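Notes for the Dultham talk, 2023-07-01

Opening
Thank them for coming indoors in good weather. Say the title again, slowly: "What grows at Livau, and who wrote it down". Admit that the second half is the harder one.

The place
Livau is a strip of shingle, a ditch and a field that floods. Botanists love it, for reasons their families have never understood. The list stands at 496 species, if you believe every card, and I have reasons not to.

The cards
There are 2364 of them, in shoeboxes. Read out the one that says "sedge, by gate". Pause. Which sedge? There are 15 on the list. Which gate? The field has had three.

Don't be too rude about the old recorders. They had wet knees and no grid references. My own cards from my first summer include a confident sea aster that was, on later inspection, a Michaelmas daisy thrown out of a garden.

The spare room
All the sorting was done at home, in the evenings. Card order is by plant family, then by parish, then by how much I trusted the handwriting. Say that this third category was the largest.
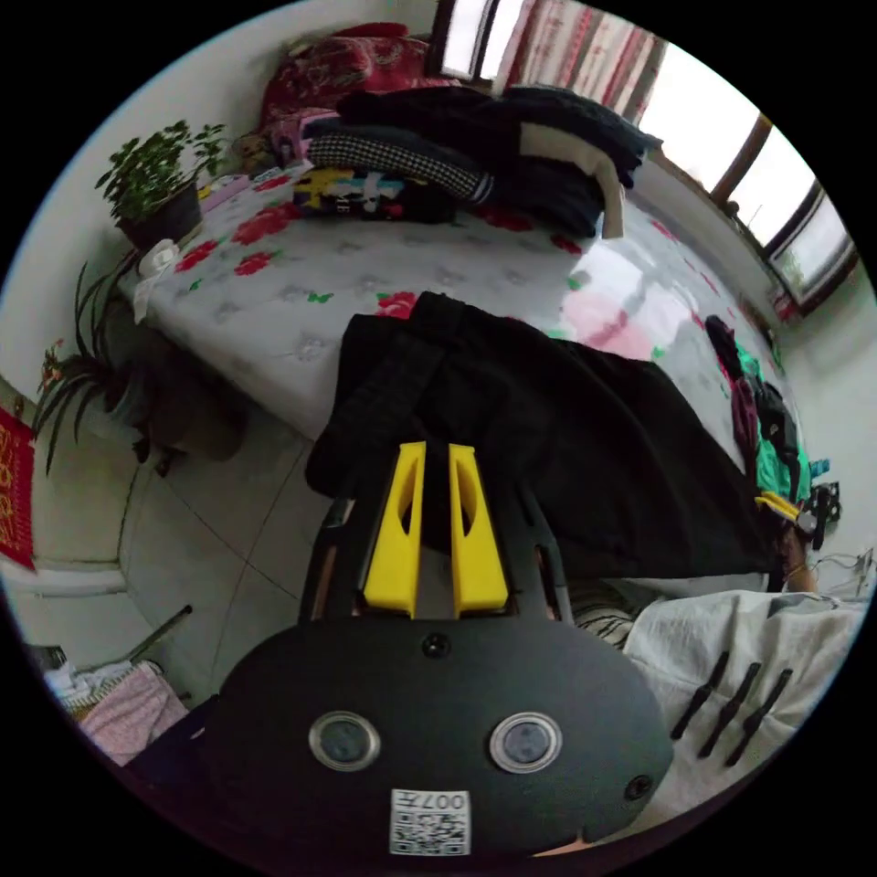
What went missing
Frog-bit: last card from the ditch, before it was dredged. Go on looking. It can hide as winter buds in the mud, and so can several of my excuses.
Corn buttercup: one card, no specimen. Leave it in square brackets.
Small-flowered catchfly: on the shingle until the car park. Don't start on the car park.

What turned up
New Zealand pigmyweed, sadly. Explain that a scrap of stem will do to start a new patch, so boots get scrubbed before anybody goes on to Skallby. People nod at this and then don't do it. Look at the front row.
Also bee orchid, on the verge, mown each year a week before it sets seed.

The Miranda database
Everything is going into Miranda, which holds 4000 records at present, mostly from neighbouring parishes. It won't accept "by gate". It wants a date, a place and a name for whoever is to blame. Show them the form if the projector is behaving, otherwise wave the paper one.

Ask for help
Next field day is in September, for the saltmarsh glassworts. Warn them that glassworts all look alike until they turn red, and then they look alike in red. Bring a lens and wellingtons.

Questions
Someone will ask about Japanese knotweed. Have the leaflet ready.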